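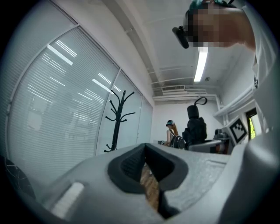
Vilela, 2018-12-31

Hi all, and thanks for being patient with me over the holidays! This is the year-end update on the Skoltard room, and I'm happy to say it's starting to feel like a place people want to spend a day in. The wood floor stayed (I fought for that one), the white blinds are up along the glass partition, and the black coat rack finally has a home indoors instead of out in the corridor where everybody walked into it.

Money first, as I know you'll ask. Of the 983 you approved for small furnishings, 292 is left. The biggest single item was the round table with the black marble top, and yes, I went over on it by 68, but I made that back by skipping the second rug. Condovik delivered five days late and knocked the fee off the bill without my asking, which was nice of them.

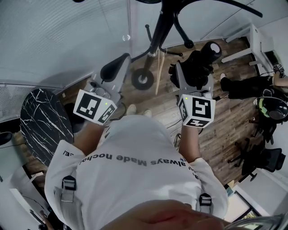
Will the coat rack be enough for winter?
For a normal day it should be fine, but I'd like a second one before the big group sessions start in March, and I've put it on the wish list.

What still bugs me is the cables. We have a white power strip sitting on the floor with black cables running out over the planks, and I would love to get all that along the wall and under a cover. I asked Nonach for a price on floor channels and I'm still waiting. If it's silly money I'll just buy the stick-on kind and do it myself one evening.
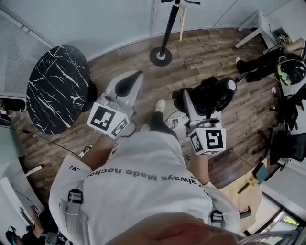 The Condovik office wrote back after reading my draft that stick-on covers tend to lift on wood, and that they would sooner see a second outlet put in by the table. Fair point, so I'm getting a quote for that too and will send both together. Please don't close out the 292 until then!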